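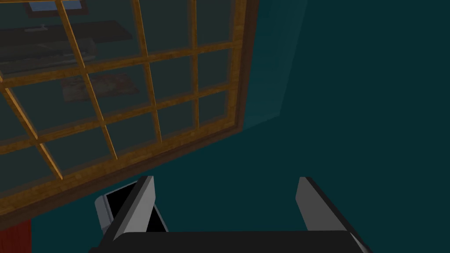
Evthorpe, May

Finished the old wood windows on the north side of the house. A few things I learned, for people who have been asking about drafts.

Most of the cold air in our front room came in around the sash. The glass was fine. I held a strip of tissue near the edges on a windy night and watched where it moved.

Old putty gets hard and cracks. If it comes away with a fingernail, take it all out. Prime the bare wood before you put new putty in. I skipped that on the first sash and had to do it again.

Lanying Du at the hardware store in Plisance told me to wait 2 weeks before painting. I waited 3. 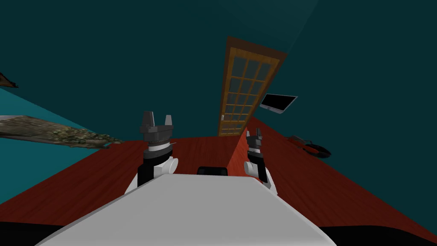
Cost so far is nearly $50, mostly putty, primer and weatherstrip. The quote for replacing everything was $2000, and that was before trim.

Cord repair is slower than putty. Label each weight and tie off the new cord before you cut it. Mine dropped down inside the wall and I had to open the pocket to get it back.

Kam-wah Hsueh asked about storm windows. Yes, still worth it on the windy side. Leave the weep holes at the bottom open so water can get out.

South side is next. Two of those sashes are painted shut, so I'll start with a putty knife and go slowly. Will post again when the first one moves.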